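Thread on the Duvow farm-out, now that the partner terms are out. Mostly about the carry and the well timing. Long, sorry.

1/ Drurbridge has agreed to sell part of its stake in the Duvow license to Kozłowski. Kozłowski takes 45% and pays a share of past costs at closing. Drurbridge keeps the operatorship.

2/ The past-cost payment is small. It covers seismic reprocessing and license fees, and does not touch the two legacy wells drilled by the previous holder. Those were written off years ago and were never going to be recovered from an incoming partner.

3/ The part that matters is the carry. Kozłowski funds Drurbridge's share of the first well up to a gross cap. Over the cap, each side pays its working interest. The cap is disclosed only as "in line with the approved budget," so any overrun exposure has to be estimated from outside.

4/ Rig choice drives that estimate. Water depth at the preferred location is 139 m. That is too deep for most jack-ups, so assume a semi-submersible. Semi rates have moved since the budget was approved and the budget has not been reissued.

5/ Target is the Runimham prospect, a tilted fault block with a sandstone reservoir. Top seal looks fine on the reprocessed volume. The fault seal on the eastern side is the main risk and the operator says so in its own slides.

6/ Drurbridge puts the chance of success at 23%. For a single-well test with a proven source kitchen next door, I would call that fair. I would not go higher before seeing the amplitude work on the far-offset stacks, which has not been published.

7/ Volumes: ignore the high case. It needs the block filled to spill, and spill point depends on the same eastern fault. The mid case needs only the crest and the first terrace. The low case does not support a standalone development at any price I would model.

8/ Tie-back is possible in principle. The nearest host has spare gas handling but limited water handling, and its operator has not said whether it wants third-party volumes. No tariff has been discussed in public.

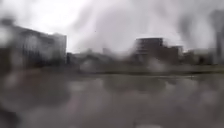 9/ Danilo Magbanua replied that I am too relaxed about the license clock. The drill-or-drop decision falls before the rig slot Drurbridge has been talking about, and he thinks the extension should be treated as a condition of the deal and not as paperwork.

10/ Fair point. I went back to the announcement. Closing is conditional on government consent to the transfer. The extension is mentioned in a separate paragraph as "requested." Nothing links the two, so Kozłowski could in theory close and then hold 45% of a license with a firm decision due and no rig.

11/ I doubt they signed without a side letter. But it is not in the text, so I am moving the well out of my base case until the extension is granted.

12/ What I will be watching: the consent, the extension, and any rig tender. The tender would be the most useful, as it should give a window and a well duration. Long-lead items are apparently on order already, wellhead and conductor only.

13/ On funding: Drurbridge can cover its overheads through the year from cash. It cannot cover a material overrun above the cap without raising money. A raise before spud would be normal for a company this size.

14/ Next scheduled update is the operations call on Wednesday. I have sent in a question on the cap. Will add to this thread if it gets answered.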